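April
Hậu Lã

Footwear Materials, handout 6: insoles and what the package says about them

Start with a habit. When a seller tells you an insole "supports," ask what it supports, on whose foot, and for how long. Most packages answer none of these. The Zimby leaflet I passed out on Saturday uses the word 14 times and gives one measurement, the length.

We sort loose insoles by material before anything else, because material is the one thing you can check with your own hands. Suede tops, felt tops, and the translucent kind go in separate groups. Color comes second and is a poor guide. Yellow-orange suede looks expensive, and sellers know it. Dark gray felt looks dull and gets called "basic," whatever it does underfoot.

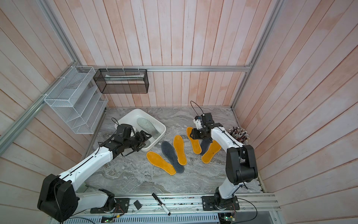 The translucent ones get a plastic tub to themselves in our sorting exercise. Students like to assume that clear means gel and gel means cushioning. I would not write either down without pressing the thing. A see-through sheet can be stiff, and a soft one can go flat under a heel.

On pairing: do not match by color alone. Lay the insoles flat, toes the same way, and compare outlines. Two suede pieces of the same shade may be two lefts. If you have an odd number on the surface, say so in your notes and leave the odd one unpaired. Last year Mỹ Hầu's group forced a match and spent an hour explaining the result.

On durability claims: Trovari prints "tested to 2000 steps." That is less than many people walk before lunch. It doesn't say what failed at step 2001, or if anyone looked. Treat it as decoration.

For next time, bring one used insole from a shoe you wear often. Weigh it, measure the thickness at heel and toe, and write down what you find before you read the label. Pages 21 to 24 of the packet, skip the Grumano section.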